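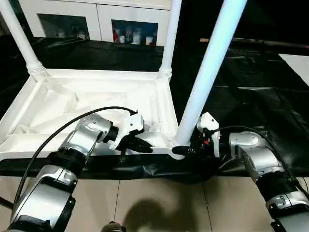

Page last updated: November

About > Who we are > Our story

Skandham is a small school of household repair and upkeep. We teach adults how to look after the things they live with - shelving, chairs, taps, hinges, bicycles and so on. Classes are held in the old dye works on Bepari Lane, on the ground floor, with step-free access from the yard.

The school was started by Hashini Ranasinghe, who had taught evening classes in upholstery and kept being asked about other things. The first course had 11 places and covered chairs only. Last year 492 people took a course with us, and nearly 70 of them came back for a second.

Most courses run for six weeks, one evening a week, from 6.30pm. Tools are provided. You can bring your own item to work on if you can carry it up from the road, as the yard gate is too narrow for vans.

We also run Lendo, our tool library. It has 643 items on the shelves, from spirit levels to a wallpaper steamer. Members can borrow three at a time for two weeks.

Fees cover the tutors and the rent. There is a lower rate for anyone out of work, and we do not ask for proof.

Filed under: The School, Courses & Lending

Comments

Vavarberg: Is the plumbing course on again in spring?

Skandham office: Yes, booking opens in November.

M. T.: Did the chairs course two years ago. Still sitting on mine.

pell_k: Can you renew Lendo loans by phone?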